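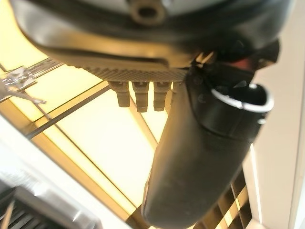
Ceiling Hours

The collection sheet at Senby had a column for faults and a column for remarks. The faults column took codes. The remarks column took anything, and was mostly blank.

I worked evenings on the Stulo line, station 7. The task that February was lid seating. The operator moved the leader arm, the follower arm copied it, and the wrist camera recorded whatever the wrist was pointed at. One reach, one grip, one press, one release, return to rest. Each run was saved as an episode and sent up to Asine, where the learning side was kept. We did not see the learning side. We saw a tray of jars and a green lamp that meant the disk had room.

An episode was accepted if the lid was flat and the arm had returned to rest. Everything before that was the operator's own business. The written procedure said to move naturally.

My rest position was not the standard one. After the release I would roll the wrist over until the camera faced the ceiling, hold it there, and roll it back. I had an old strain in my right forearm, and the roll eased it. The hold lasted as long as a breath. It added nothing to the task and did not stop the lid from being flat, so the episodes were accepted, and I stopped noticing that I did it.

The first model trained on our data came down on a Sunday. The supervisor loaded it, set out the jars and moved the leader arm to one side so that no hand was near it. The follower reached for a lid. It missed the first, took the second, and pressed it down a little off centre, then corrected. It released. Then it rolled its wrist over to face the ceiling panels and stayed like that.

It held for one breath. It rolled back and reached for the next lid.

The supervisor asked if that was in the procedure. I said it was not. She opened the episode viewer and went through the accepted runs at double speed: jar, lid, press, ceiling light, jar. She sorted by station. Three stations had no ceiling in them. Mine had it at the end of every run.

She wrote to Asine. The answer came back before the end of the shift and was two lines long. The first line said the extra motion was harmless but cost cycle time. The second asked for replacement episodes from station 7 with a straight return.

I recorded them the next evening. I kept the wrist level. By the second tray my forearm had begun to ache, and I put the arm at rest between runs and rubbed it with the recorder off. The lids were flat. The green lamp stayed on.

The old episodes were not deleted. Storage was kept in a building on the Gajewski road, and the rule there was that accepted data stayed accepted. They were given a weight of zero. I asked what that meant in practice and was told that the model would no longer look at them.

The second model was faster. It took each lid on the first try and went directly back to rest. The supervisor timed it and entered the number. I stood beside the tray and watched it finish a row, and each time it let go of a lid I turned my own wrist over, palm up, and held it there until the arm had moved on.

She had the sheet open. Under faults she entered the code for none. She asked if I had any remarks, and I said to leave it blank.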